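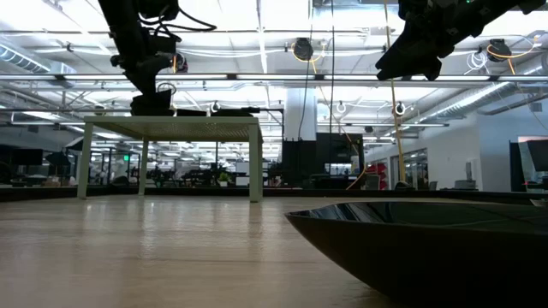
Fudelmont Shared Workshop
Two-arm build: progress report to the Zarnthorpe Small Projects Fund
Prepared by Ewurabena Atinga, 24/09/2022

Dear Ifor,

We've had a very good few months and I'm pleased to have plenty to tell you. When I last wrote, the arms were in pieces on Eliseo's kitchen floor and the bench was still a drawing. Both arms are now up, wired and moving, and they can be run together from one computer. I'd hoped for that by October at the earliest, so we are a bit ahead on the mechanical side and a bit behind on the software, which I'll come to.

What we've built

The arms hang down over the bench instead of standing on it. Your panel asked about this at the first review, and I'm glad we stuck with it. With the bases out of the way the whole table is free for work, and people can get round the front to set things out. Eliseo Ocampo did the mounting and checked every bolt again after the first week of running. Two had slackened, so he has put thread lock on the lot.

Both arms have black two-finger grippers. The first set of fingertips (printed, quite soft) wore through quickly, and Luana Nogueira has redrawn them with a thicker pad and a small lip on the inside edge. They are a great improvement on thin handles! She'll put the drawings on the workshop's shared drive so that other members can print their own.

The cables are still my least favourite part. They hang in loops from the arms, and when an arm turns at the wrist a loop can swing further than you'd expect. We've tried clips and we've tried a sleeve. The clips pinched and the sleeve was too stiff, so the next thing is a lighter sleeve in short lengths.

What the arms can do

The jobs we promised you were simple table tasks: pick something up, put it down somewhere else, pass it from one arm to the other, and clear things into a dish. Picking up and putting down is good now with either arm. Clearing into a dish is nearly there. We use a big black one with a glossy inside, and the shine gave the vision software real trouble at first, as it took the reflections of the ceiling lights for objects. Adalberto Araújo spent two long evenings on this and has it mostly beaten, although a bright afternoon can still upset it.

We have also started working at two heights, with a little stand on the table so that the arm has to take things off a raised top and bring them down to bench level. I thought this would be a small change. It was a big one! The arm must come in higher and flatter, the stand's legs get in the way of the lower moves, and a long object lying with one end over the edge tips if you grip it in the wrong place. We've learnt more from that stand than from anything else we've bought.

Passing between arms is the part that's behind. Each arm knows where it is, but they don't yet agree closely enough on where the other one is. Adalberto is writing a new set-up routine, which we're calling Sarnine, to be run at the start of each session. It works at slow speed. I'd like to see it at normal speed before I tell you it's done.

Money

The grant was £3000 and the workshop matched it with another £3000 in bench space and tools. We have 3 invoices still to pay, all for small parts from Moura, and they're covered. There's no request for more in this report.

Safety

Both arms run at reduced speed whenever anyone is within reach, and there is a stop button on each side of the bench. We've had no injuries. One mug was lost.

People

Sessions are open to any Fudelmont member who has done the induction, and 13 have now done it. Several came along just to watch and ended up teaching the arms a job of their own, and that's been lovely to see.

Next

Finish Sarnine and get the hand-over working at full speed.
Fit the new cable sleeves to both arms.
Print spare fingertips.
Write up the mounting properly, with measurements, for other workshops.
Hold an open evening in October. You and the panel are very welcome, and Luana will send the date once the room is booked.

If you'd like to come by sooner, just drop me a line and I'll make sure the arms are switched on.

With thanks from all of us,
Ewurabena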